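Jorora Brings Grocery and Meal Delivery to Student Residences in Zaleck

Zaleck, Aug 16, 2020 – Jorora, the local delivery service for groceries and prepared meals, announces today that it will start deliveries to the student residences of Zaleck before the new semester. The service will be available to students living on campus and also to those who rent in the neighbouring streets. Orders can be placed by phone or on the Jorora website, and no membership is necessary.

Until now, Jorora has delivered only to family homes and small offices in the centre of Zaleck. Many students have written to the company in the past year and asked for the same service. The residences are at a long walking distance from the nearest supermarket, and the evening bus is not frequent. For a student who has an exam in the morning, or who is at home with a cold, a trip for milk and bread can take most of the evening.

Students can choose from two kinds of order. The first is the Pantry Order, which contains groceries such as rice, pasta, fruit, eggs, yogurt and household items. The second is the Supper Order, a hot meal from one of the participating kitchens. Both kinds can be combined in one delivery, on condition that they are ordered before the closing time of the kitchen. A student who wishes to receive only a litre of milk and a chocolate bar is also welcome to order, as there is no minimum amount.

The delivery fee for all student addresses is $4. It is the same on weekdays and on weekends, and it does not change with the weather or with the hour. Roommates who order together pay the fee one time only, and the website permits each person to pay for their own part of the order.

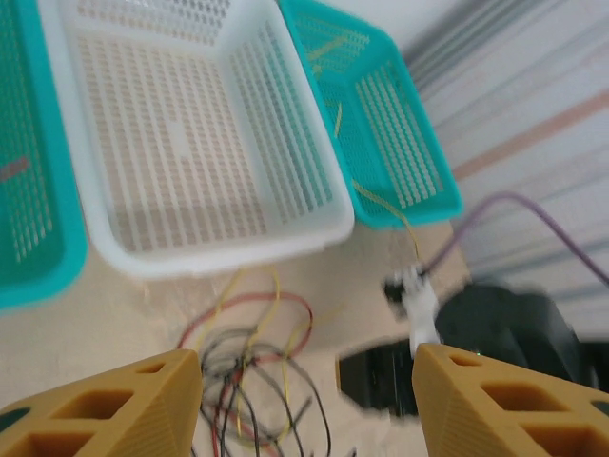 For the Supper Order, Jorora is working with Omoregie, a family kitchen well known in Zaleck for its stews, jollof rice and fried plantain, and with Darkis, a bakery and soup counter near the old post office. Omoregie will prepare a student menu with smaller portions at a favourable price. Darkis will offer soup with bread, savoury pies and, on Sundays, a box of cinnamon buns for sharing. Vegetarian dishes are available from both kitchens. Students with food allergies are asked to write them in the notes of the order and also to mention them by phone, so that the kitchen can confirm which dishes are suitable.

Deliveries will be made to 518 rooms in the residences, directly to the door where the rules of the building allow it. In buildings where visitors must stay at the front desk, the driver will send a text message on arrival and wait in the lobby. All orders can be left outside the door without contact. The student only has to select this option at checkout, and payment is then made by card in advance.

"We had received so many messages from students that it was no longer possible to say 'maybe next year'," the company stated. "We are a small team and we wished first to be certain that the meals would arrive hot and the eggs would arrive whole. Now we are confident about both, and we look forward very much to meeting our new customers."

Parents and relatives who live in other cities can also make use of the service. A Care Order may be paid from any place in Canada and sent to a student in Zaleck, with a short handwritten note included. The note is free of charge. For birthdays, Darkis will bake a small cake with the name on top, if the order is received two days before.

In October, Jorora will extend its delivery hours during the midterm exams. Supper Orders will then be accepted until late evening, and a new Study Snack bag with nuts, crackers, apples and tea will be added to the website. The contents of the bag can be changed on request. Students are invited to send their suggestions by email, as the final selection has not been decided yet.

New customers can register on the Jorora website from today. To find the student menu, it is necessary to enter the code 2232 on the first page and then to choose the name of the residence. Students who live off campus should enter their street address instead, and the website will show whether it is inside the delivery area.

About Jorora
Jorora is a delivery service for groceries and prepared meals in Zaleck. It is independently owned and cooperates with local shops, bakeries and kitchens.

Media contact
Jorora Press Office, Zaleck
Interview requests and questions about the student menu can be sent through the contact form on the Jorora website.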